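Eltdale, July, late evening

Well, diary, I have neglected you again, and I have a cup of tea going cold beside me and a great deal to put down before I fall asleep on the page.

The club has been swallowing my evenings whole. When Ildikó Hegyi talked me into the student project back in the spring (over a very nice plum cake, which I now see was a bribe) I thought I'd be soldering a wire here and there and cheering from the back. Instead I am one of the people doing the folding! Our project is called Cotum, after a village one of the Ritchie lot grew up near, and the whole notion is to teach a robot arm to tidy a bedroom by showing it how people do it with a gripper in the hand. Laundry, mostly. I have never thought so hard about laundry in my life, and Mum would laugh herself silly if she knew, given the state of my room for most of my teens.

We did the bedroom work today, clothes and cloths on the bed, pick up, lay out, fold, and then all of it over again. I'm fond of that room. It has the blue bedspread with the big white lacy flowers, and the little pink and white triangles along the bottom, and it feels like somebody's gran is about to come in with biscuits. The gripper is a chunky black thing with two yellow fins, and I've grown rather attached to it. The two round grey buttons on the back look so much like eyes that I caught myself saying sorry to it when I knocked it on the door.

Black fabric is the devil, by the way. Pale things show their creases and edges beautifully, and you know where you are with them, but a black cloth just lies there like a hole in the bed and you have to guess where one layer stops and the next begins. Ildikó says that is exactly why we need plenty of it, and she is right, and I still grumbled all the way through my biscuit.

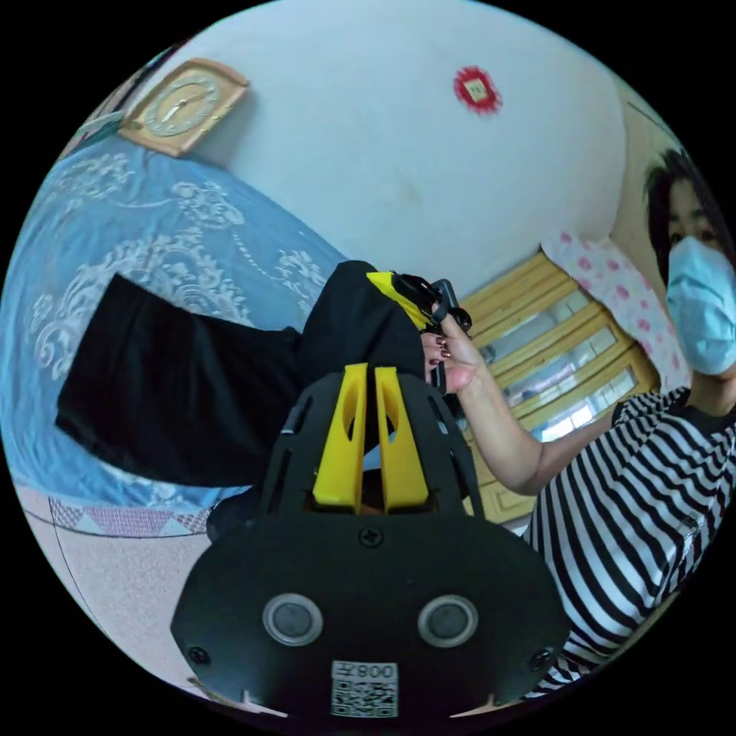
What we've got so far

I copied the tally off the board before I left, mostly so I can look back on it at Christmas and feel proud. We have 2968 clips altogether, going back to the very start, and 269 of those are folding on the bed. Ildikó went through that batch with her headphones on and her feet on a chair and kept 263, so only six went in the bin, and I am almost certain that four of the six were mine (I keep letting go too early, it's a nervous thing, like dropping a hot potato). The target for bed folding is 300 before we hand over to the training people, and I think we can do it if my wrist holds out. I've been rubbing it with that green stuff from the chemist and the whole bus must have smelt of mint.

Then there is Skutport. The student meet is there this year and we've been given a table and a slot after lunch, when everybody will be sleepy, so at least they'll be kind. I've offered to do the talking. I don't know what came over me! I practised the first bit in the bath and got as far as "a towel is harder than it looks" before I lost my thread and had to run more hot water.

Things to remember: ask Ritchie about borrowing their second arm, find my good shoes, ring Mum back, and take some pale pillowcases in next time so we can all have a rest from black.

The tea is stone cold now. I'm going to drink it anyway and go up.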